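Our group picked household sorting for the term project, which surprised a few people in the class, who were going with bridges and water filters. We wanted to look at something everybody at home does without thinking, and sorting the small stuff that piles up on a table by the end of the week seemed about as ordinary as it gets. The full title is "Where Does It Go? Small Clutter and Shared Containers in Sakelport Homes," and we are very fond of it, even though it barely fit on the cover sheet.
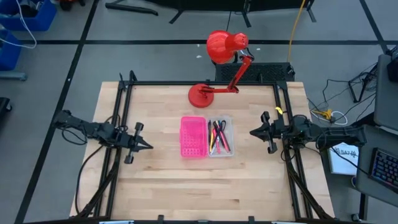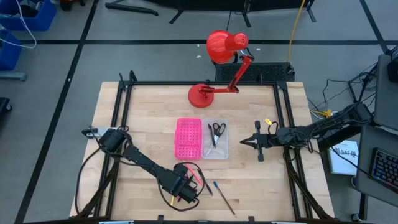 We started out with a question that came from one of our own kitchens. Why does a family with plenty of drawers, shelves and boxes still end up leaving things on the table? Our first guess was that people simply don't have enough places to put things. We were pretty attached to that guess, and we wrote it into our proposal in very confident language, which we now read with some embarrassment.

## How we went about it

We visited 20 households in two neighborhoods of Sakelport. Jatis is the older one, up the hill, with narrow houses and lots of stairs, and Daher is the newer one by the bus depot, mostly apartments. Each household got a notebook and was asked to write down, every evening before bed, what was sitting on the main table and where it ended up the next day. They did this for nearly 3 weeks. A couple of them got so into it that they kept writing after we had come to collect the notebooks, and one family in Daher sent us an extra page with drawings (we have included it in the appendix, with many thanks).

We also sat down with each household for a talk, usually over tea and very often over cake. We had a list of questions, but the best conversations wandered off it pretty quickly. People love to talk about their junk drawer! We heard about keys to houses that had been sold long ago, batteries nobody was sure about, a whole tin of buttons from coats that are gone, and a great many rubber bands.

## What the notebooks showed

The things left out most often were mail, chargers, hair ties, pens and small toys. Mail won by a mile. In Jatis it tended to stay on the table until the weekend, when somebody finally sat down with it on Saturday, and in Daher it moved around the apartment first, from the table to the counter to the top of the fridge, and then sometimes back to the table again.

Our first guess did not hold up very well. The homes with the most containers had about as much on the table as everyone else. What seemed to matter more was whether the people living there agreed on what a container was for. One Jatis household had a single bowl by the front door, and every person in the house, down to the youngest, told us the same thing about it: keys and bus cards, and that's all. Their table was clear most evenings. In another home there was a lovely row of matching bins on a shelf, and when we asked each family member separately what went into them, we got a different answer every time, with some laughing and a little bit of arguing.

We also noticed that lids are a problem. People told us again and again that they would drop something into an open basket on the way past, but would not stop to take a lid off. We had not planned to ask about lids at all, so we only have this from the talks and can't back it up from the notebooks.

## What went wrong

Some notebooks had gaps, mostly around the school holiday, and we decided to leave those days blank instead of guessing. We also think people tidied up because they knew they would have to write it down. One mother in Daher told us so quite cheerfully and asked if we could come back every month.

Our spreadsheet gave us trouble as well. We had each made up our own names for things, so "papers," "letters" and "mail" were in separate rows until the second week, and merging them took a whole afternoon in the Tuseo library.

## If we did it again

We would agree on the names of things before handing out a single notebook. We would ask about lids from the start, and we would include a few homes where somebody lives alone, as we only had families and roommates this time. We would also like to visit in February, when coats, gloves and scarves get into the mix and the table has even more to put up with.

The notebooks are being returned to the households that asked for them, and the blank question sheet is at the end of the appendix, right after the drawings.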